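[craft-tables] Re: covering the tea table - fabric or oilcloth??
From: Nnamdi Haruna
Date: 2018-11-26

Hi all,

Sorry for the slow answer, been on the road. Replying inline-ish, bits of the earlier message kept so people can follow.

> We have the same problem at the Skornham hall. Folding table, top
> is scratched to bits, and every cup that goes down on it makes a
> clack you can hear in the next room. We tried a plastic cover in
> October and it slid off twice. Someone suggested gluing felt down.
> Has anyone on the list covered a table in cloth and kept it for
> drinks? Does it stain? Do the cups tip? And what did you do at
> the corners, ours came out like a badly wrapped present.
>
> Also how much fabric did you buy. The shop here wants to sell me
> a whole roll, which I do not want.
>
> Marit

Yes, done it, would do it again. Not felt though. Felt pills and it holds crumbs like you wouldn't believe. I used a charcoal upholstery remnant, fine weave, a bit of mottle in it so it doesn't show every speck. Came off the end-of-bolt shelf at Olvera, $20 for the piece, and I had enough left over for a drawer liner and a patch.

Size. My top is 48 inches long and the remnant was plenty. Measure the top, add the thickness of the board on both sides, then add four inches each side for turning under. Do NOT buy the roll. If the shop won't cut it, find another shop. I've seen people come home with yards and yards and then it lives in a cupboard forever.

Glue. Don't glue the top. I glued my first one and it bubbled the first time somebody put a hot pot down on it. Second one is just pulled tight and stapled underneath, nothing on the top face at all. If you get a stain you can pull the staples and wash it. I have done this once (beet juice, my own fault). Cold water, bit of dish soap, dried flat, went back on with maybe a quarter inch of shrink. Stretch it a little less tight than you think the first time so you have something to play with.

Mine is in the corner up against the white wall, and it's what I use for the tea stuff and the odds and ends:

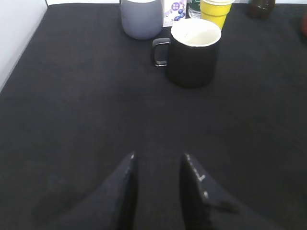
Charcoal cover, black mug in front, the rest of the cups and things lined up at the back.

So to the tipping question. No, they don't tip, not with a flat weave. What tips cups is padding. People put batting or foam under because it feels nice, and then a narrow-bottomed cup rocks every time you lean on the table. A straight-sided mug will forgive you. Anything that's skinny at the bottom and wide at the top won't. If you want something under the cloth to kill the noise, use one layer of old flannel sheet, pulled as tight as the cover. That's all mine has ever had and the clack is gone.

Color. I went dark on purpose. Coffee rings don't show. Lint does, and flour, and anything off a white cat. If you've got a baking group using it go mid-gray or you will be at it with the roller every night. The other nice thing is you can see your cups on it, a yellow one really jumps out, and the white box of whatever doesn't get left behind when you clear up. On the old bare top we were always leaving something.

Corners, OK this is the long bit.

1. Table upside down on the cloth, cloth wrong side up. Sweep the floor first. I didn't.
2. Staple the middle of each long side, then the middle of each short side. One staple each. Stop and turn it over and look at the weave, it should run straight along the edge. If it's wandering, pull and redo now, it won't get better later.
3. Work out from the middles, a hand's width at a time, swapping sides. Leave the last five inches before each corner loose.
4. Corner: pull the point of the cloth straight in towards the center of the table and put one staple in it. Cut off the extra triangle past the staple. Then fold one side in, then the other over the top of it, like a bed. Fold should sit on the short side so you don't see it from the front.
5. Hammer any proud staples. Your knees will thank you.

If the corner's too bulky it's nearly always that you didn't cut the triangle. I bet that's your wrapped present.

On a folding table watch the leg brackets!! Open and close the legs once before you staple near them and mark where they land. I had to pull a whole side.

Staples, the short ones, 1/4 inch if the top is thin. Longer ones will come right through and then you have a very exciting tea table. I used 169 of them, I know becuase I bought a strip box and counted what was left, which tells you what kind of evening it was.

Oilcloth, since it's in the subject line. Praritz do a heavy one and my sister has it on hers. Wipes down great, no complaints on that. But it's cold and it's noisy, so you'd be back to the clack, and the folds crack at the corners after a winter. For a kids' paint table yes. For cups I'd stay with cloth.

Spray protector: tried the Virneso one on a scrap, it left the scrap a bit stiff and I didn't bother for the real thing. Others here may have had better luck. Test on an offcut before you do anything.

Day to day I just shake crumbs off toward the open side, go over it with a damp cloth, put the cups back along the far edge so the front is clear to work at. Takes a minute. Keep the sugar on a saucer or you'll be picking grains out of the weave.

Marit, if you tell me the size of your top and whether it's the kind with the plastic lip all round, I can say if stapling will even work. The plastic lip ones don't take staples, you need a fitted cover with elastic in the hem and thats a different message. Someone did post a pattern for one, it should be in the archive, message 574 I think.

Got to run,
Nnamdi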